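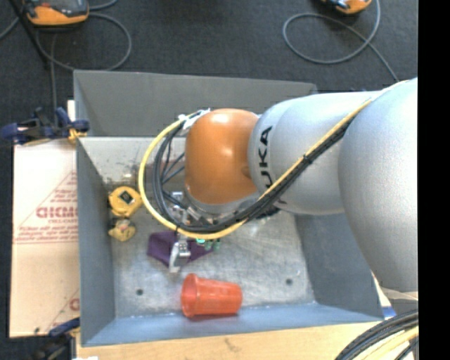

**Kochgruppe Birkitz -- Betriebssport und Freizeit, Sparte Küche**

1/ Seit Dezember koche ich mittags für die Gruppe ohne Fleisch, Milch und Ei. Mehrere haben nach dem Linseneintopf gefragt, also schreibe ich ihn einmal komplett auf.

2/ Die Menge reicht für 6 Personen, wenn es Brot dazu gibt. Ohne Brot eher für fünf. Gekocht wird in einem großen Topf, zweiter Topf nur für die Kartoffeln.

3/ Zutaten: 430 g braune Linsen, 2 Zwiebeln, vier Möhren, ein Stück Sellerie, eine Stange Lauch, Tomatenmark, Lorbeer, Kreuzkümmel, geräuchertes Paprikapulver, Essig, Salz. Dazu festkochende Kartoffeln nach Gefühl.

4/ Linsen waschen, nicht einweichen. Ich habe beides probiert. Eingeweicht zerfallen sie mir zu schnell, und dann ist es Püree.

5/ Zwiebeln in Öl richtig braun werden lassen. Das dauert 14 Minuten bei mittlerer Hitze. Wer nach fünf Minuten weitermacht, hat später einen faden Eintopf und kippt Brühpulver nach.

6/ Dann Tomatenmark und Gewürze dazu, kurz rösten, Gemüse rein, Linsen rein, mit Wasser auffüllen, bis alles zwei Finger breit bedeckt ist. Salz und Essig erst am Schluss.

7/ Kartoffeln extra kochen und am Tisch dazugeben. Siu-ming Yeh kocht sie mit im Topf, geht auch, aber am nächsten Tag sind sie mehlig.

8/ Zur Schärfe: Ich nehme die Chilipaste von Villalobos, einen Teelöffel auf den ganzen Topf. Letztes Mal waren es zwei, das war einigen zu viel. Die Paste steht jetzt separat auf dem Tisch.

9/ Weil die Frage kam: Ja, das macht satt. Bei mir hält es bis zum Abend. Mit Salat allein bin ich um 15 Uhr wieder am Brotkasten.

10/ Josefien Van Acker hat eine Variante mit Grünkohl statt Lauch gemacht. Grünkohl vorher blanchieren, sonst wird er zäh. Etwas Senf passt dazu -- vorsichtig dosieren.

11/ Einfrieren klappt gut, aber ohne Kartoffeln. Beim Auftauen einen Schluck Wasser zugeben und noch einmal mit Essig abschmecken.

12/ Die Einkaufsliste liegt wie immer bei Pandotell im Ordner »Küche«. Bitte dort eintragen, wer mitisst, und zwar bis 10 Uhr. Danach ist das Gemüse geschnitten.

13/ Nächstes Mal gibt es Kichererbsen mit Spinat und Reis. Wer einen zweiten großen Deckel übrig hat, bitte mitbringen. Unserer schließt nicht mehr.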